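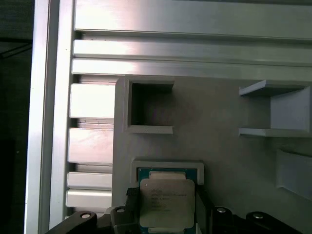
A processor, apparently marked INTEL, at the gray nest on the fixture panel.

Notes from the bench: chips, nests and a very full drawer

I've been putting off writing about processors for this newsletter for months, mostly because I knew that if I did I'd have to tidy my own drawer of them first. Well, I tidied it. It took one whole Saturday and two pots of coffee, and I now know that I own a lot more old CPUs than any reasonable person needs!

What got me going was trays. At the Carnton swap meet in November half the tables had loose processors rattling around in candy tins (I bought three of them anyway, I'm weak), and the only seller who had hers in proper molded trays sold out before lunch. You could read every label at a glance and pick one up without your fingers going anywhere near the underside. I came home jealous and started printing.

If you want to try it, a nest is about the easiest thing you'll ever draw. It's a shallow rectangle with a raised lip, open on top. Measure the green board and not the metal lid, which is smaller. My first one was drawn around the lid, and of course nothing fit. Leave a little slack on each side, print one single nest and try it with a dead chip before you commit to a whole panel. I ignored my own advice there and have a very nice gray coaster to show for it.

Matte gray filament has been my favorite so far. Small print on a shiny silver heat spreader is miserable to read at the best of times, and glossy plastic bouncing light back at you doesn't help. I still end up tilting my head like a confused dog to get the model number. A soft pencil on a paper label next to the nest saves a lot of that.

Handling is the same as ever - hold it by the edges, keep off the contacts, and look for the little corner mark before it goes anywhere near a socket. I put all of mine in facing the same way now, mark at the upper left, and sorting goes so much faster. Old thermal paste comes off with alcohol and a coffee filter. Do that before the chip goes in the nest, or you'll be scrubbing paste out of printed corners with a toothpick (ask me how I know).

I've also started standing my panels upright on a bit of aluminum extrusion at the back of the bench, but those ones only hold empties and spares waiting for a label. Anything I care about lies flat in the drawer.

The Brotness group is doing a parts night next month at 6, upstairs at Manis as usual. I'll bring the spare trays and the file for the six-chip version. If anybody has a dead chip from one of the really big server sockets, please bring it along, I want to measure it and I'll trade you a candy tin.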